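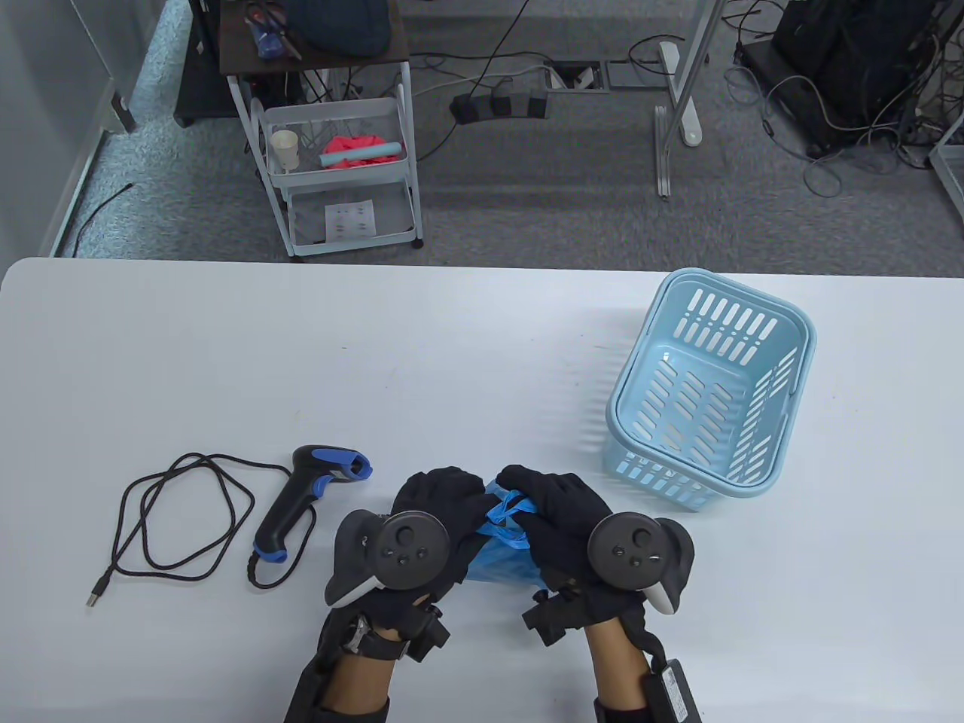 Software corner

I promised Birsen Aksoy I would keep this to one screen, so no history of the time sync bug. It's fixed. If you pulled the recorder before this week, please pull it again.

What I really want to talk about is bags. Floppy plastic bags have eaten most of my month! We have 337 bag episodes in the Drumham set now, and when I sat down to replay them I found that our automatic segmenter was making a mess of nearly all of them. It decides where one step stops and the next begins by looking for moments when the hands slow down. That works great for boxes. With a bag, people slow down all the time — they pinch, think about it, let go a little, pinch again — and every one of those pauses got its own segment. Santosh Agarwal opened one episode in the viewer and asked me why the timeline looked like a barcode.

So I rewrote that part. The new segmenter still looks at the speed of the two controllers, but it also looks at the distance between them, and it won't start a new segment unless both signals agree for long enough. There are two settings you can touch, the hold time and the distance threshold, and they live in the same config file as before (the old pause setting is ignored now, you can delete it or leave it there). I tried it on a handful of Boyer episodes too and the box tasks came out pretty much the same as they did before, so I don't think I broke anything for you folks.

What it still can't do is tell a bag that's being opened from a bag that's being squashed flat. From the wrist tracks alone those look awfully similar. Abhishek Tomar has a small image model that might help, and he's going to hook it up to the segmenter in December if training time frees up.

A couple of smaller things. The viewer now lets you drag a segment edge with the mouse, finally, and your change is saved when you let go. Undo goes back six steps. It does not survive closing the window, so be a little careful there. Gaurav Yadav also found that left and right were swapped in the export when you started the app before both controllers were awake. The app now waits for both and shows a message while it does.

If you label for Zevent, please rerun your open episodes with the new version before you fix anything by hand. Send me the ugly ones!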